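Gripper drops grip force mid-lift, no fault logged
Forum: Arms and End Effectors > Faults and Safety

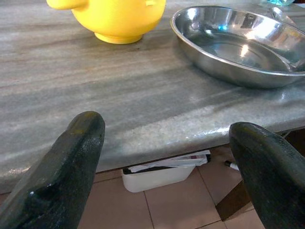
mortice_k
Two-finger gripper on a Mostach arm, Lengyel controller, doing kitchen pick and place on a stone worktop. In July it began letting go of things partway through a lift. The arm carries on to the place position as though it still has the part. No fault, no warning, nothing on the stop chain. The log says "grip OK" right through.

Last night it let go of a steel plate over the front edge of the worktop. The edge is rounded, so anything that lands on it goes to the floor. I have 1474 lifts on this set of fingers. Force setpoint is 95 per cent. Has anyone seen this?

tarn_ferry
What is "grip OK" derived from? On the older Lengyel firmware it is set when the fingers stop moving on close. It is then latched until the next open command. It tells you the fingers stopped once. It does not tell you they are still holding.

mortice_k
Didn't know it was latched. I am reading the status bit, not motor current.

tarn_ferry
Then the log is no use to you for this. Record current and finger position for the whole lift and post both traces.

oddside
I'd look at the fingers before the firmware. Polished steel plate, coated fingers, rounded tips. The contact patch is tiny and any grease on the coating takes your friction away. There's a smudge near the top of the left one in your picture. Wipe both down with alcohol and try again before you start rewriting things.

mortice_k
Cleaned them this morning. 300 lifts since then, 2 drops. Better than it was, still not acceptable.

oddside
So it was partly the fingers.

tarn_ferry
Or it was chance. You have no drop rate from before the cleaning, so there is nothing to compare it with. The latched bit is a fault whatever the coating is doing. A gripper that slips and reports it is a nuisance. One that slips and reports a good hold is a safety matter.

glasspan
Agree with tarn_ferry on the bit, but 95 per cent bothers me more. We ran ours that high at Katstead and the drive cut its own current back when the motor warmed up. No fault raised, it was treated as normal behaviour. Grip went soft a few seconds into a long hold. Is it worse on slow moves?

mortice_k
Yes. Both drops today were on the slow path. I had put that down to the wrist angle.

glasspan
Turn it down to what the part needs and time a static hold over a padded tray. If the current sags with nothing moving, you have your answer.

oddside
Turning the force down on a gripper that drops things is odd advice.

glasspan
It is if the motor can sustain the higher figure. If it can't, he never had that force for the full lift anyway.

mortice_k
Static hold done. Current is flat for the first part, then steps down. Finger position creeps closed shortly after and the plate goes. Status bit still reads OK with the plate in the tray.

tarn_ferry
Two faults, then. Cutback starts it, the latch hides it. Add your own check: if finger position moves past a small band during a hold, stop the arm. Keep people's feet away from that edge until it is in.

mortice_k
Position check is in and it stops the arm within the band. Setpoint lowered, still testing. I have sent the traces to Arnescombe, who supplied the arm, and asked whether the cutback can be made to raise a fault.

oddside
I'd still change the fingers.

mortice_k
New pair is on order. I'll run the old ones until they arrive so the hold test stays comparable.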